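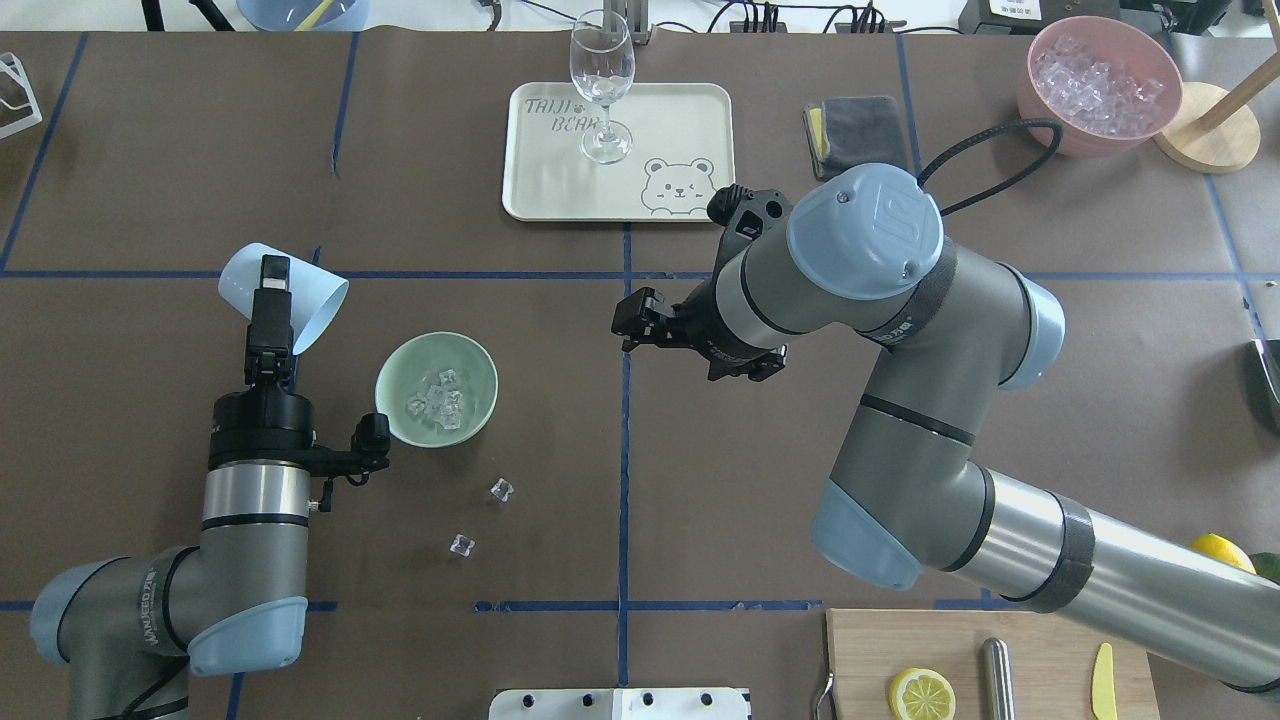
Home bar > Features > Automation

Two fingers, three grippers, one lemon

Ice is a miserable thing to hand a robot. It slides, it's clear, and most depth cameras look straight through it. That makes a drinks bench a fair place to compare grippers, and it's where Jiltent ran its trials in September.

The bench has two arms working toward the middle over a grid of blue tape. The grid gives the operators fixed marks for resetting the cups and bowls between runs. Three grippers were tried: the Godov parallel model, a softer-fingered one from Imex, and Sýkora's short-stroke unit, which was the cheapest.

Each gripper did 130 runs. Half of those, 65, were cup work: pick up a light plastic cup, tip it over a bowl and set it back down. The other half covered loose ice and fruit.

The Godov was the steadiest on cups. It closes slowly, and the operators could set the force low enough to keep the plastic from buckling. The Imex fingers did better on lemons but tended to drag a cup sideways on release. Sýkora's unit couldn't open wide enough for a whole lemon and was kept to slices and utensils after the first day.

Stray cubes gave all three trouble. A cube against bare table offers very little to aim at, and the colour of the surface shows through it. Moving the overhead camera helped more than changing fingers did.

Jiltent has kept the Godov on both arms for now. Stemmed glasses are next, starting with empty ones.

Published 2025-10-31

© Jiltent | Contact the editors | Back to top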